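Kitchen Hours
An afternoon at the Siden open day, where the robots do the chores slowly

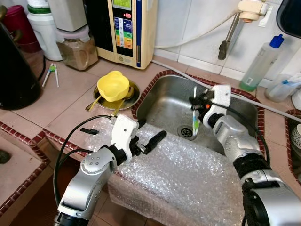
I got to Flalley late. Train, then a bus, then a hill. Siden has its workshop at the top of the hill and on open day in August they prop the doors and let anyone in, 30 people at a time, shoes off. By the time I had mine untied the two o'clock group had gone through and Irina Iordache was waving me along after them.

Iordache runs the place. Small, fast, talks over her shoulder. "We do kitchens," she says. "Real ones. Old ones if we can get them."

No glass box, no stage. You stand behind a strip of tape and watch two arms work at a sink. The job when I came in was a toothbrush. Hold it upright over the basin, head down, don't let go. That's it, that's the show. A boy next to me asked when it would start.

But you do get pulled in. The gripper is holding a plain bathroom thing, pale handle with bits of green and blue, and behind it there's a tiled wall and a kettle and a pair of chopsticks lying on the counter like somebody's grandmother just stepped out. Cables everywhere. Bubble wrap over the front of the sink, with both arms reaching across it. I stopped taking notes for a bit.

Catinca Stoica writes the task lists. She has 345 of them, on cards, in a shoe box. Wipe this. Move that cup. She let me pull one and I got "spoon, any." Her least favorite is anything with a lid. Her favorite she wouldn't tell me.

"People want to see it cook," she said. "I want to see it pick up a toothbrush on a bad day." What is a bad day? Steel sink, low sun, shine all over the place. Clear plastic. Anything the cameras can see through or see themselves in.

Tea at three. Long line. Got talking to Ruxandra Vasiliu, who drove 2 hours from Oprea with her mother and wanted to know, flat out, if it could help an old woman with bad hands. Iordache didn't dodge. Not yet. Maybe parts of it. Vasiliu wrote that down, then asked what it costs, and got a shrug and a biscuit.

The mother liked the tiles. She had the same red edging in her first apartment, she said, and it was murder to keep clean, and did the robot do grout. Stoica reached for a blank card.

Back at the tape for the last round. Six of us left by then. There's an emergancy stop on a post, big as a doorknob, and every visitor looks at it at least once. I asked if I could press it. No.

Siden opens again in spring, same hill. Wear good socks.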